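Chapter 6
Reading a Claim Before You Believe It: Upgrades, Savings, and the Trouble with Averages 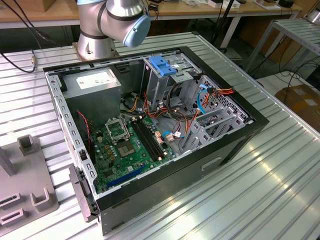 Every few years an office is told that its machines are costing it money. The figure attached to this news is usually large and usually comes from somebody with a replacement to sell. This chapter is about what to do with such a figure when it lands on your desk. You will need some arithmetic, most of which you met in Chapters 2 and 3, and you will need the willingness to be a nuisance in meetings.

We begin with a case that will stay with us through the whole chapter. The firm of Benavides, which processes insurance paperwork for smaller companies, was approached in May by a consultancy called Prurier. Prurier had a product to recommend, a records package named Ornunar, and it had a report. The report said that clerks at firms "comparable to Benavides" saved 14 minutes a day after switching. Multiply by the number of clerks, multiply again by the working days in a year, multiply a third time by the hourly wage, and you get a sum that would make any manager sit up.

The manager in question, Fidelina Ayala, did sit up. Then she asked for the data. What she got was a second copy of the report, this time in color.

Where did the 14 minutes come from?

A number in a report has a history. Somebody chose what to measure, somebody chose whom to measure, and somebody wrote down the result. If you can't trace those three choices, you are being asked to trust a stranger's judgment three times over, and the decimal places won't help you.

In the Prurier report the history was hard to find. A note on the next-to-last page said that 296 clerks had "participated in the assessment." It did not say that anyone had held a watch on them. Ayala wrote to ask, and after a long wait she learned that the clerks had filled out a questionnaire. They had been asked how much time they felt the new package saved them on a normal day.

Think about what it would take for you to answer that question well. You would need to remember how long your work took before the change. You would need to picture a normal day, which few of us have. You would have to set aside the training sessions you had just sat through, in which a cheerful person told you again and again that the new package was faster. People asked this kind of question tend to give round numbers and kind ones. Five minutes, ten minutes, half an hour. An average of round guesses can come out looking quite exact, and 14 is a good example of the type.

None of this proves that the clerks saved no time. It is quite possible they saved more than they said. The point is narrower: the report gives us a measure of opinion, and it was presented as a measure of time.

Who was asked, and who was missing?

The questionnaire had gone out to nearly 900 clerks, and 296 sent it back. Prurier called this "an excellent response." Perhaps it was, by the standards of the trade. It still means that most of the people who were asked said nothing, and we have no idea what they would have said.

We could suppose that the silent clerks were just like the ones who answered. That supposition does a great deal of work, and it is almost never stated out loud. Here are two other stories that fit the same facts. In the first, clerks who liked the package were glad to say so, and clerks who hated it were too far behind in their work to fill out a form. In the second, the angry ones wrote in and the contented ones didn't bother. The first story makes the figure too high and the second makes it too low. The report can't tell us which story is true, and neither can we.

Students often want a rule at this point – some percentage of replies above which a survey is safe. There isn't one that deserves your trust. A survey with few replies can be sound if the missing people are missing by chance, and a survey with many replies can be badly off if the few who are missing all have the same reason. You have to ask about the reason. We will return to this in Section 6.4.

Compared with what?

Suppose we grant the 14 minutes. We still have to ask what the clerks were doing before.

One of the firms in the survey was Gingate, a mail-order house. When Daryna Bondarchuk, then a junior analyst at Benavides, called the office there, she learned that Gingate had done three things in the same season. It had brought in Ornunar. It had replaced its old desktop computers. And it had dropped a form that every clerk used to fill out by hand, in duplicate, at the end of each shift. Any one of these could save a clerk some minutes. The report gave all the credit to the package.

This is the most common weakness in before-and-after claims, and it does not take a dishonest person to produce it. Firms seldom change one thing at a time. Money is found, a decision is made, and everything that has been waiting gets done together. The person studying the package sees the package. Had the person who threw out the duplicate form written a report, we might be reading about the wonders of throwing out forms.

Bondarchuk's memo to her manager, dated Sep 23, 2000, put the matter in plain terms: "We can't tell from this what we would be paying for." It is a sentence worth copying. It makes no charge against Prurier, and it doesn't claim that the package is bad. It states what the evidence can and can't support, and it stops.

What is a minute worth?

The last step in Prurier's argument turned minutes into dollars, and on paper it looks like the safest step of all. It may be the weakest. Fourteen minutes scattered through a day, a few seconds per record, can't be spent on anything. No one is sent home early. No one is hired or let go because of them. The clerk takes a little longer over coffee, or works at a slightly easier pace, and those may be fine things for an employer to provide, but they will not show up in the accounts as a saving. For the dollars to be real, the time has to arrive in pieces large enough to use, and someone has to use them.

Meanwhile the cost side of the ledger is made of actual money. There is a license, there is training, and there are the slow weeks when everyone is learning where things are. The report put those weeks at 2 and gave no source.

A word about attitude

Some readers will find this chapter sour. You may feel that a person who asks these questions about every proposal will never buy anything. The worry is a fair one, and I have worked with people who used doubt as a way of avoiding decisions. Benavides did need better records software. Doing nothing had a cost too, and that cost deserved the same hard look – who measured it, and against what?

Doubt is useful only when it is aimed. Saying "you can prove anything with numbers" is lazy, and it lets weak evidence and strong evidence off on the same terms. In the sections that follow you will learn to say which part of a claim is weak, how weak it is, and what it would take to fix it.

6.1 Measured Quantities and Reported Quantities

We start with the difference between a quantity someone observed and a quantity someone was told. Keep the Prurier figure in mind as you read, and make a list of the ways a clerk's minutes might have been observed directly, with the cost of each.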